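Zarenura: how we got our booking app from 1.0 to 1.1
Project report, mobile development module
21 December 2020

By the time you read this the app will be on its third name, so a quick note on that first. It started as Prulau, Princess Calimlim talked us into Fenatard for a fortnight, and we've ended up with Zarenura. The old names are still all over the code, sorry!

The job was simple on paper. Our department has 12 study rooms and a shared spreadsheet for booking them, and the spreadsheet is horrible to use on a phone. We wanted an app where you open it, tap a slot and get on with your day. Princess did the screens, I did the database and syncing, and Grażyna Baran, our supervisor, read every weekly update and sent back more questions than I had answers for.

Version 1.0 went out to 48 testers. I was really proud of it for one evening. Then the messages started coming in — slots showing as free when they weren't, bookings vanishing after you'd closed the app, and one poor person who got the same reminder all night long. Most of it came down to how I'd handled going offline. I'd let the phone save a booking locally and push it to the server later, which is fine until two people do the same thing for the same room in the basement, where there's no signal at all.

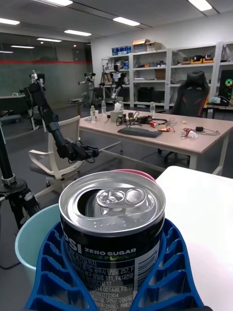 Lime flavour, zero sugar, already open.

So for 1.1 I threw out most of my sync code (it hurt) and started again. Now a booking made offline is marked as "waiting" and shown in grey, and it only turns green when the server says yes. If somebody got there first you're told straight away and offered the next free slot. Princess had drawn the grey version back in week two and I'd told her we'd never need it. She has been very nice about this.

The other big change was the loading time. The first version fetched the whole term every time you opened it, all 600 slots, even if you only wanted to know about this afternoon. I'd only ever tested it on the house wifi so I hadn't noticed. Fetching one day at a time made it feel like a different app, and the change itself took less time than arguing over whether to do it.

We also had 58 items on our bug list at its worst. Looking back, plenty of those were the same bug described by different people, and I should have merged them much earlier instead of feeling sick whenever I opened the list.

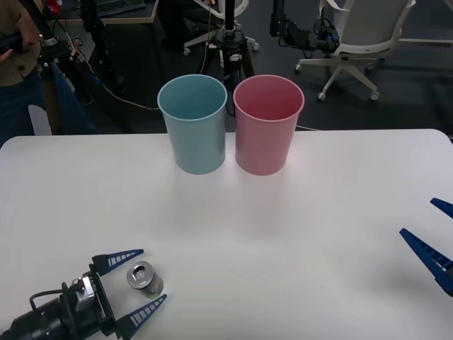
Two cups side by side, light blue and pink.

Things still not working: the calendar export puts every booking an hour out if your phone is set to another time zone. We found this when Princess's cousin tried it from Riihimäki, and I haven't had time to fix it properly. The dark theme is half done as well, and the settings page looks awful in it.

Next up is the store release, which we're hoping to manage in January once Grażyna has been through the privacy text. If you're a tester, please keep 1.1 installed until then and send me the error code as well as the screenshot — the code is the bit I need.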